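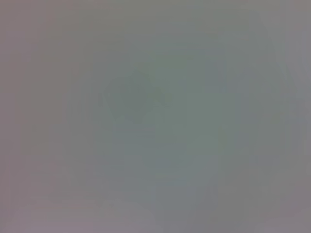
Clollumora: a murder mystery that doubts its own detective

Patier will publish Clollumora, the second crime novel by Tiziana Marras, in October. We are told that every thriller this autumn is impossible to put down. Our own sales manager put this one down twice, once to argue with it.

Retired coroner Van Dusen is found dead at the foot of his cellar steps in the hill town of Dunura. There are 82 guests in the house that night and most of them say they saw the killer. Inspector Ferhat Kocabaş believes very few of them, and by the middle of the book the reader may have stopped believing him.

"I don't trust clever detectives," said Marras. "They are right far too often. I wanted one who has to go back and knock on the same door again, and who is a bit embarrassed about it."

The novel runs to 254 pages. It has no map, no family tree and no final chapter in which everyone is called to the library. There is a twist – we would rather not call it shocking, as that word has been on the cover of nearly everything lately.

A signed first printing of 1,188 copies will go to independent bookshops. Review copies are available from the Patier press desk, which asks only that reviewers finish the book before quoting from it.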